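Week 6 -- Chores as benchmarks: packing and unpacking a bag

These notes cover the second half of the lecture. Read them with the Nautiyal handout on grasp planning.

A tote bag is a harder target than a box. Its opening has no fixed shape, the walls fold when touched, and the contents hide one another. A planner that assumes rigid containers will fail early.

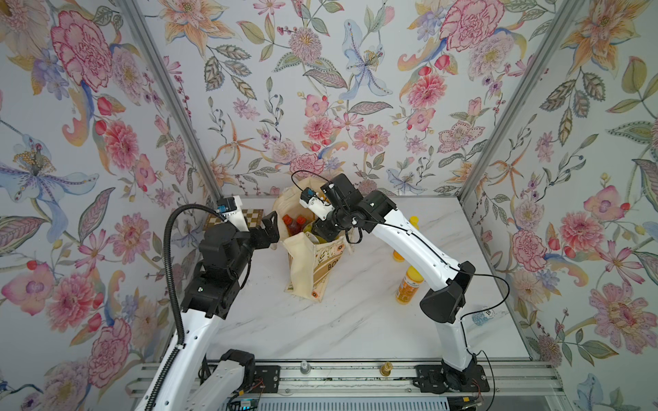

Two arms help because one can hold the fabric while the other reaches in. The cost is coordination: both grippers share a small volume, and wrist cameras lose sight of the target at close range.

**Results to compare**

| System | Trials | Success (%) |
|---|---|---|
| Hurkov, rigid crate | 700 | 80 |
| Virnia, soft bag | 3000 | see exercise 2 |

Virnia logged 629 failures. Most were bottles pinched at the cap and dropped during the lift.

**Can machines do this chore yet?** On a fixed bench with known items, often. In a kitchen, no. Neither group tested unseen bags, and Julutley reports no timing data -- a slow success still counts as a success in its tables.

**Exercises**

1. List the contact events in one bottle transfer.
2. Work out Virnia's success rate. State what it leaves out.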